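The grout in the upstairs shower at Grevville was cracked along the bottom row again, so I took it out on 2022-04-23 and started over. I used a carbide hand scraper. The oscillating tool chipped two tiles last time.

Edivaldo Fontes told me to leave the corners empty and fill them with silicone. I had grouted them before, and they split within a year.

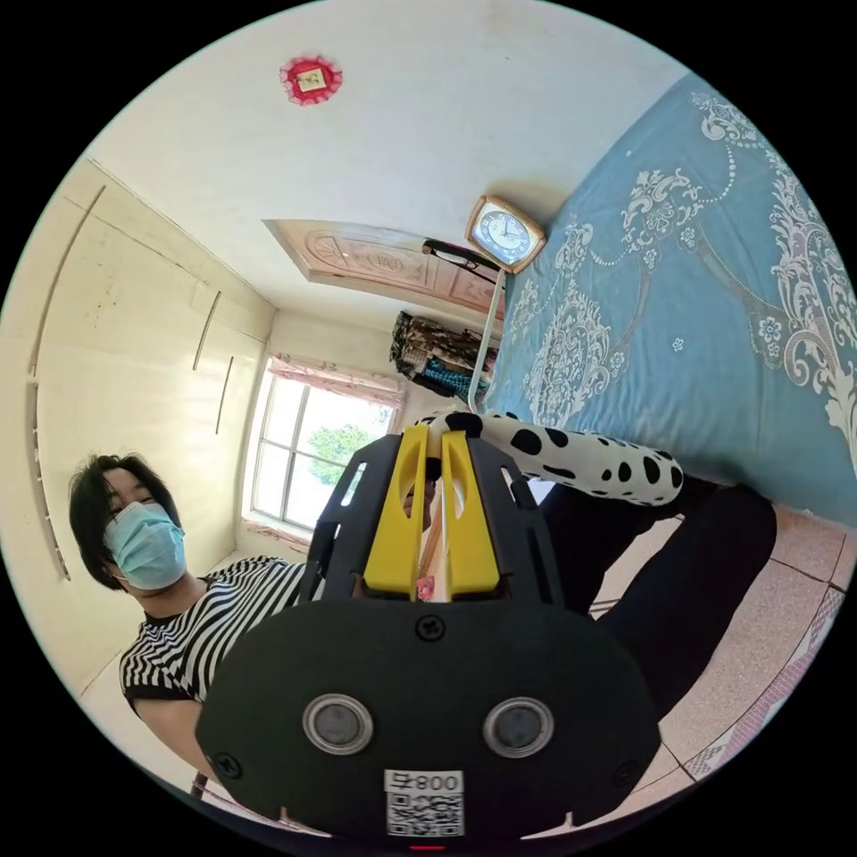
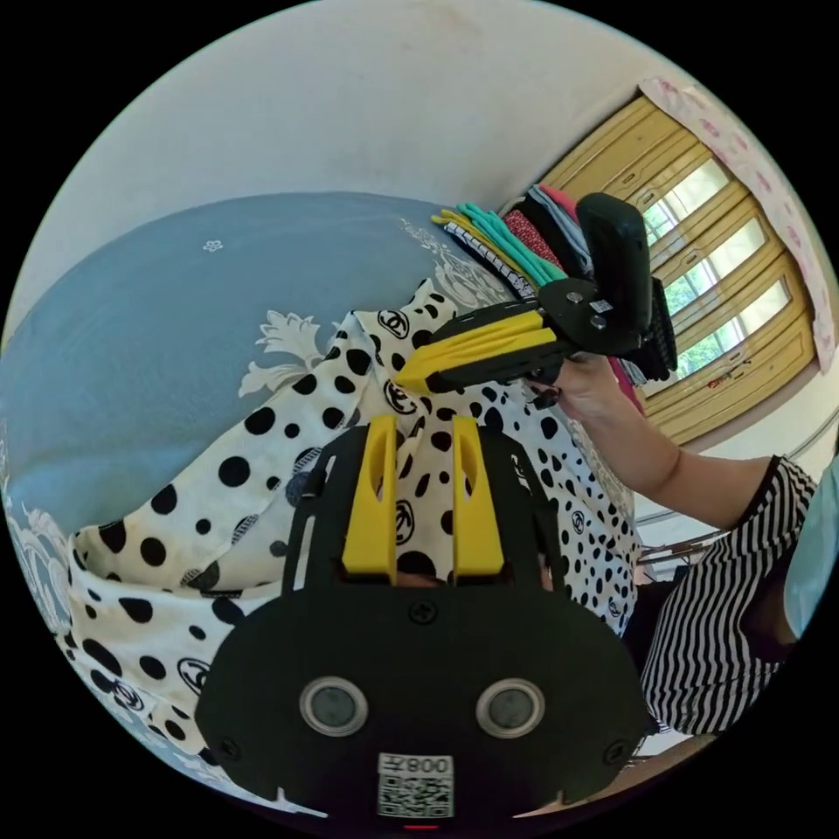
I mixed the Flurel grout in small batches — it stiffens after 30 minutes — and wiped the haze off twice. The silicone went in a few days later. One bag was plenty, and the rest is in the garage with the lid taped.

Sealing waits until May. I still need to find out why the drain side stays damp.

Contact | © Camargo | Back to top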